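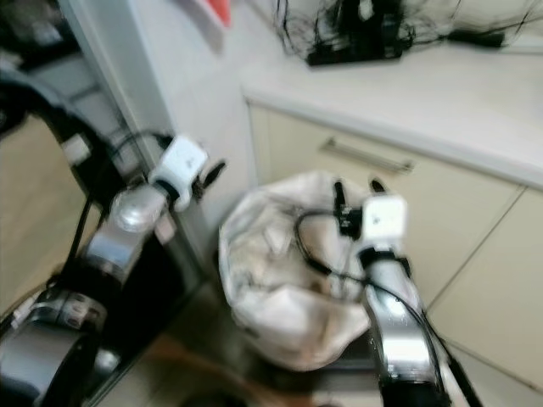 Equipo de Cocina y Office - Proyecto Jemine

Hola a todos los de Cimard: os cuento cómo vamos, que desde el último informe ha habido bastante movimiento. Lo gordo ya está: hemos vaciado los armarios bajos de la cocina pequeña (los de color crema, que al final se quedan, con lo que nos ahorramos los nuevos) y casi todo lo que salía de ahí ha ido pasando por bolsas de plástico blancas como la del suelo. ¡No os imagináis lo que cabe en un armario de esos!

Teníamos 200 piezas de menaje en el inventario viejo y hemos localizado 197. Las que faltan son tapas, y sospecho que se fueron a Yau con la mudanza anterior - ya he preguntado y estoy esperando respuesta. Lo que está en buen estado se queda, lo desportillado va fuera y lo dudoso lo tengo apartado hasta que me digáis algo.

De dinero vamos bien. Skarnix nos ha cobrado dos portes en vez de tres, así que queda un pellizco que me gustaría gastar en baldas para el rincón del fondo, si os parece. Las bisagras también habría que mirarlas, hay un par que chirrían una barbaridad.

Para septiembre queda limpiar por dentro, forrar los estantes y volver a colocar. Os mando entonces las facturas, todas juntas.

24 de agosto de 2024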